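Wendelin Rüegg
Nov 24, 2021

Thread on estimating patterned wallpaper for small spaces: alcoves, booths, closet interiors, the inside of a cabinet. The calculators on store websites are built for bedrooms and they go wrong on short walls.

1/ The number that matters is the vertical repeat, printed on the label. Square footage is a poor guide. You buy lengths that start at the same point in the pattern, and the leftovers between those points are mostly scrap.

2/ Worked case. Wall height 37 inches. Vertical repeat 19 inches. Straight match. Roll length 10 meters, so a little under 394 inches of paper.

3/ Two repeats make 38 inches. The wall plus half an inch of trim at top and bottom is also 38. Each strip is two repeats, and a roll gives 10 strips with a short piece left over.

4/ Now use the trim allowance most guides give, which is 2 inches at each end. The strip becomes 41 inches. It no longer fits in two repeats, so every strip has to be cut at three, or 57 inches. The same roll gives six strips.

5/ Ten strips or six, same wall, same paper. The only thing that changed was the trim. Work that out before you order.

6/ Half an inch is tight. It assumes the top edge is level and you have checked it in at least three places. On an old ceiling line I would not try it. On a built box with square corners it is fine.

7/ Adjoining wood. If the paper meets bare pine, seal the pine first. Paste residue gets into open grain and dries as a dull patch that sanding makes wider. One thin coat of water-based clear, then a light sand.

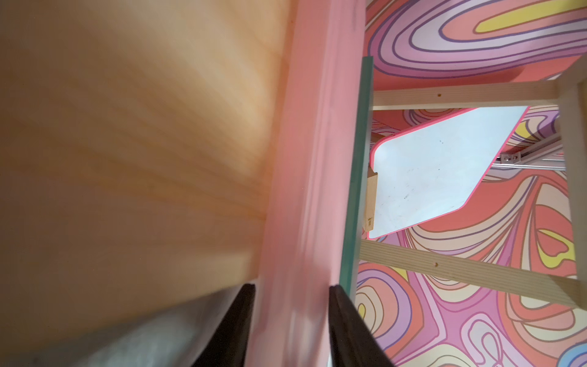 Pine grain, very close.

8/ Resin is a separate problem. Knots near the joint should get shellac before anything else goes on. Ridwan Raju skipped it on the Lovmont booths and the stain came through the paper edge by August.

9/ Drop match versus straight match. With a half-drop, every second strip starts half a repeat lower. For a 19 inch repeat, the offset is 9.5. Cutting alternate strips from two separate rolls usually saves paper. On a single roll you lose the half repeat each time you switch.

10/ Swirling and contour patterns hide small errors in the horizontal direction and show them badly in the vertical. The eye follows a curved band across the seam and stops where it steps. An eighth of an inch is visible if the band is dark. On a pale band you might get away with it.

11/ Corners. Never wrap a full strip around an inside corner. Cut it so that a quarter inch turns onto the next wall, then start that wall from a plumb line and overlap. The match will be slightly off in the corner. Put the error in the corner people see least, which for three walls means deciding where they stand.

12/ For three walls I start in the middle of the back wall and work out both ways. The back wall gets a centered pattern and both back corners get the same size of offcut. Starting at a front edge saves part of a strip and leaves the back wall lopsided.

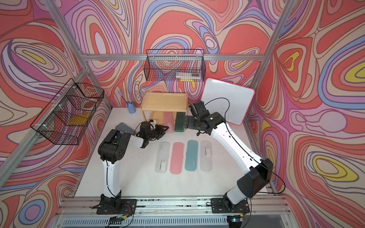 Three papered walls, wire basket at the back.

13/ Anything mounted on the paper should wait until the paste has cured. I allow a week. Drill through fresh paper and the bit can catch and lift a flap. Put a square of masking tape over the spot, drill through it, peel it off slowly.

14/ Paste. For non-woven paper, paste the wall. For traditional paper, paste the back and let it soak for exactly the same time per strip. Uneven soaking means uneven stretch, and the match drifts by the bottom edge. On short strips the drift is small but it does exist.

15/ Batch numbers. Check every roll before you cut the first. Zulkifli Ong had two batches in one Oltgate order and the pinks were half a shade apart. You could not tell on the bench. You could tell across a seam.

16/ Keep one uncut strip, rolled, out of sunlight. Patching with paper that has aged in a drawer works better than patching with a new batch.
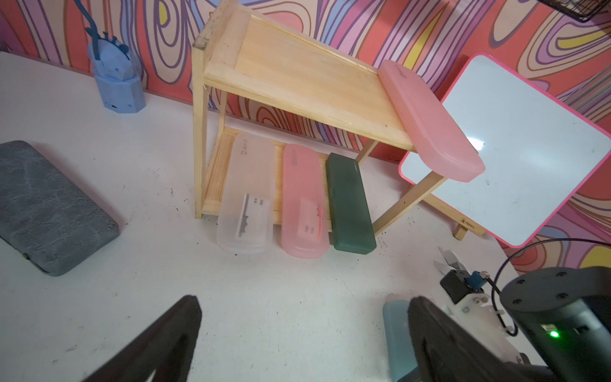 Mahlet Beyene: Does the half inch trim still work if the paper stretches? I had traditional paper on a 37 inch alcove and it grew enough at the bottom that my repeat was off.

Wendelin Rüegg: Growth gives you extra length, so coverage is fine. The match is what suffers. Align at eye level instead of at the top edge, then let whatever drift there is run out both ways.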